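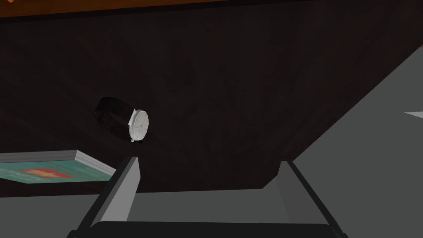
Firnetti Home Help > Furniture > Wood finishes

Dark wooden table has gone sticky - do I have to strip it?

Asked 11/25/24
2 answers

I have a dark brown dining table, 54 inches by 36, bought second-hand in April. It was fine through the summer. In the last few weeks the top has started to feel tacky, mostly along the two long sides where people sit. If you leave a newspaper on it overnight the paper sticks a bit and you get print on the wood. Sleeves drag on it as well.

I don't know what the finish is. The seller told me it was "varnished, probably". There is a paper label underneath that says Lozano but I can't find anything about the maker. The colour is very dark and you have to get the light right to see any grain.

What I have done so far:

Wiped it with warm water and washing-up liquid. Better for a day, then the same again.

Used a spray polish most weeks since I got it. I have stopped now.

Tried white vinegar on one corner. No change that I could see, and the room smelt of chips.

The legs and the underside are not sticky at all. The heating has been on since October and the table is next to a radiator, if that matters.

I don't want to strip it unless I have to. I have no garage and it would have to be done in the kitchen. Is there something between washing it and stripping it? And if I do have to strip it, will I lose the dark colour?

Answer 1

It's the polish. Same thing happened with my sideboard. Stop using it, clean it properly and it'll be fine. Don't put anything on wood except a damp cloth. I've got furniture from my grandparents that has never had anything on it but a damp cloth.

You could also move it away from the radiator.

3 people found this useful

Comment: Which cleaner did you use on the sideboard?

Reply: Can't remember, it was in a brown bottle from the hardware shop. Might have been Zuvberg.

Answer 2 (chosen by the person asking)
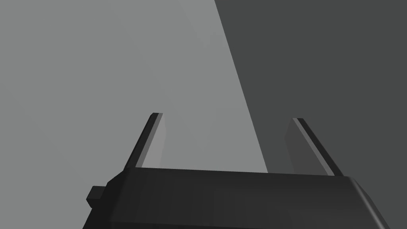 Answer by Gitton Furniture Repairs, member since 2019

The first answer may well be right but there are two separate things that make a table top sticky, and you need to know which one you've got before you spend money.

The first is build-up. Spray polish leaves a film, and on top of that you get cooking grease and whatever comes off hands and forearms. It all sits on top of the finish. Warmth softens it. This can be cleaned off and the finish underneath will usually be sound.

The second is the finish itself going soft. Skin oils do this over the years, and it is worst exactly where people rest their arms. Old lacquers and cheap varnishes suffer most. Once a finish has gone soft all the way through it won't harden again, whatever you put on it.

Since yours is stuck along the long sides I would not rule out the second. But it costs very little to try cleaning first.

Testing it

Pick a small patch in the sticky area, near a corner. Put a little white spirit on a clean white cotton cloth and rub gently with the grain. Open the window and keep the cloth away from the cooker. Look at the cloth.

If it comes up yellow or grey and the patch feels dry and smooth after an hour, that was build-up. Carry on and do the whole top.

If it comes up brown, stop and think. Brown can be old dirt, but it can also be coloured varnish coming away. Press your thumbnail lightly into the patch. If it leaves a dent, the finish has gone soft.

Cleaning the whole top

Work in strips, with the grain, and change to a clean bit of cloth often. Most people use one cloth for the whole job and just move the grease about. When you have been over it once, leave it for 4 hours and then go over it again. After that, wipe with a cloth wrung out in water with a drop of washing-up liquid, then a plain damp one, then dry it.

Lay the used cloths out flat outside to dry before you bin them. Don't ball them up.

Leave the table bare for a week and see how it feels. If it is still smooth you can put on a thin coat of clear paste wax. Thin means thin. Buff it until your hand slides. Once or twice a year is plenty, and no spray polish in between, particularly anything with silicone in it.

If it has gone soft

Then I'm afraid the top needs stripping, but only the top. You said the legs are fine so leave them alone. A gel stripper makes less mess than a liquid one and can be done indoors if you have the windows open and wear proper gloves. Read the tin for how long to leave it. Use a plastic scraper. Keep food out of the kitchen until you've cleared up.

As for colour, it depends where the colour is. On some tables it's a stain in the wood and most of it will stay. On others it's in the varnish, and when that comes off you find something a lot paler. You can often tell from a chip or a scratch. If the bottom of the scratch is pale, expect to restain. Matching very dark legs is easier than matching mid-brown ones, so you are lucky there.

For a dining table I'd finish with two coats of a hard-wearing polyurethane, satin. Give it a light rub down between coats and keep hot dishes off it for a couple of weeks.

The radiator isn't the cause but it won't be helping. Even a foot further off is worth having.

11 people found this useful

Comment from the person asking: Did the test. Cloth came up a horrid yellowy grey and the patch is dry. Thumbnail left nothing. Will do the rest at the weekend and move it off the radiator. Is there any wax you'd go for?

Reply from Gitton Furniture Repairs: Any clear paste wax without silicone. Get a small tin, it lasts years.

Comment: would this work on a piano stool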